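Arley sim kitchen, collection notes
19 August 2018

Back on the tiled kitchen today, and a good long sitting with it too. I wanted to get on with the countertop examples before the Nomeo machine is needed for something else, so I made a big pot of tea, loaded the room and settled in. I saved the three camera views together as usual, so whoever does the sorting can compare them side by side.

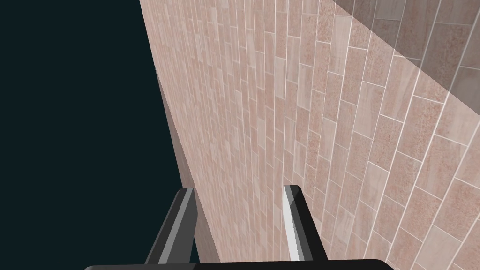
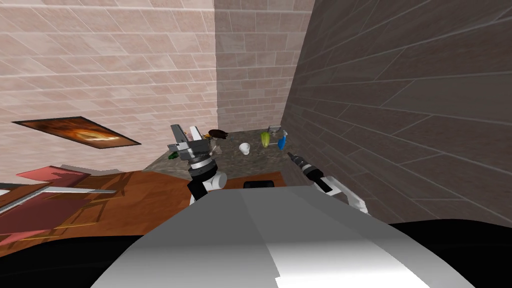
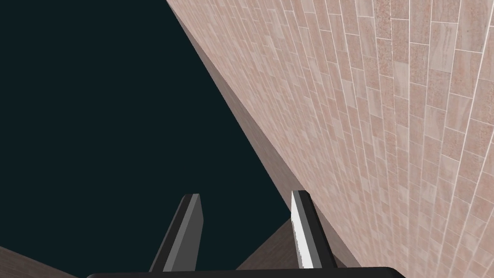 Simulated kitchen, torso view in the middle, gripper views first and last.

The target for this batch is 40 examples, and I have 13 I'm happy to keep. I threw away 11 more, mostly my own dithering at the start of a run - please do trim those pauses if you find any I've missed, as the learner picks them up dreadfully quickly.

I'm still fretting a little over the gripper cameras. With the fingers open and tipped up alongside the pink tiles, there is an awful lot of wall and dark background and not one thing from the counter. The torso camera has the cup, the green thing beside it and the little blue one all in view, so I'd be sorry to see anybody train on the gripper views alone. My feeling is that we keep these starting poses in, but vary them more than we did in February.

Folder is Budach, same naming as before. The Bühler set is separate and wants leaving alone, lovely as it is to have it finished!

Next time: start with the left arm nearer the counter, and try the cup first. Also ask whether the wall texture can be changed between runs.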